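Handout 4: Wiring up the arm without cooking anything
6 min read

Okay, so last time we got the base bolted down and ran out of evening before the fun part. Tonight is the gripper, and then we turn it loose on an old desktop computer. If you missed the base session, Mei Halvorsen has the notes and will email them to you.

I'm writing this the way I'd say it at the bench, so expect some wandering.

1. Screws first

Go around every pivot on the gripper with the hex key before you plug anything in. You want each joint snug, but the link should still swing when you push it with one finger. I overtightened mine on the first build and spent a whole evening blaming the motor (sorry, motor). A dab of threadlocker on the big ones, none on the tiny ones. You'll never get the tiny ones out again if you do.

2. Power

The supply from Flaso has two outputs. Use the left one! The right one is for the base. Set your current limit low to start, 200 on the slider, and only creep up once the fingers open and close without buzzing. Jalen Esposito runs his at 32 percent speed for the first hour and I've stolen that habit.

3. Working inside the case

Computer unplugged, side panel off, power cord physically across the room. Then jog the arm in by hand control, nice and slow, and stop before you touch anything. Look at where your links are compared to the cables. A ribbon cable will snag on a screw head faster than you'd think, and the plugs don't like being pulled sideways.

The blue plastic tabs on the drive bay are what I like to use for practice. They're small, they stand out against the metal, and you can line up on one from a couple of different angles before you commit.
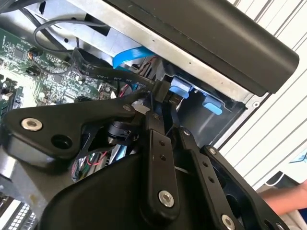 4. Saving your positions

Every time you like where the arm is, save it. Name it something you'll understand in November. "pos_final_2" is not a name, Evie. I use the part plus the direction I came in from, so "tab-left" or "bay-top".

The Vonano software keeps its positions in one plain text file. Mine is up to 1,083 lines and needs a cleanup, so don't copy my file, start fresh.

5. Before next time

- Save three approaches to the same tab.
- Write down your current limit and your speed.
- Try one approach with the case turned a quarter turn and see how far off you are. (Pretty far, probably. We'll talk about it.)
- Bring zip ties if you've got them, the jar is low.

Coralie Quinlan has the spare hex keys. Please give them back to her this time.

Questions: Sulastri Tjoa, bench 2 | © 2020 Abernathy Shared Workshop | Back to top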